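Will an arm on the refurb bench cost us hours?

Our bench at Osodar rebuilds old workstations, and management wants an arm to do the processors.

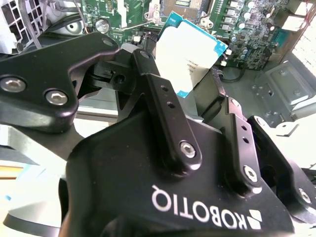

I've done that job by hand for 5 years. What happened to the hours at your place?

Coelho
Ours stayed the same. I load cases and check sockets now, and it's duller.
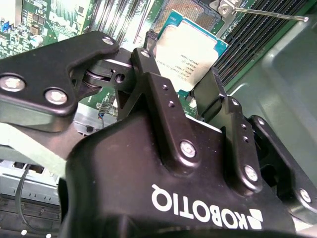

Xeon at the socket, gripper just below.

The 79 boards on my last batch still needed my sign-off.

Vamilow
ask for retraining in writing
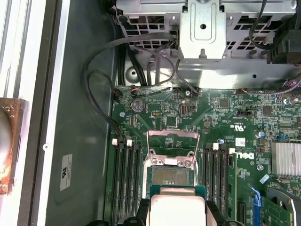 Related: Who signs off the boards?

Contact | © Grekatholm Help | Back to top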